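Pedestal desk

A pedestal desk is a flat-topped desk that rests on one or two stacks of drawers, called pedestals, with a gap between or beside them for your knees. I've been keeping this entry going for a while now and I'm still fond of the things — I wrote most of it sitting at one!

The idea is very old and very simple. You take two small chests, lay a top across them and you've got somewhere to write and somewhere to keep the paper. The older ones I've seen in the Gullstead sale rooms come apart into three pieces, which is a blessing on a narrow staircase (ask me about the house in Follstead, or better, don't). Later office desks were often built in one go, and those are a proper pain to shift.

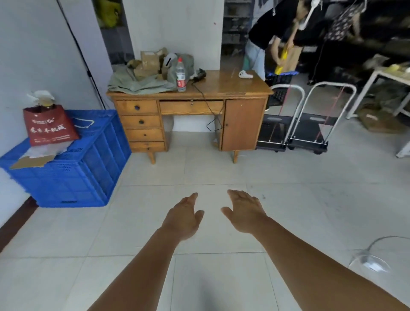
A wooden desk with a drawer pedestal and a central drawer over the knee opening.

Locks are where I get a bit carried away. Some desks have a separate lock on every drawer, while others use a single one in the middle drawer that works a bar down the back, so shutting that drawer holds all the rest. If yours has jammed, try pushing the middle drawer right home before you go anywhere near it with a screwdriver.

Sizes vary a lot. The Neves workshop sold a model 112 cm wide for bedrooms and small offices, and its catalogue number, 379, still turns up stamped inside the drawers. Dramell made a plainer one with fixed pedestals, and I've a soft spot for it, though the runners wear badly and want a rub of candle wax every December or so.

Related entries
Roll-top desk
Writing table
Drawer runners
Knobs and pulls
Dramell furniture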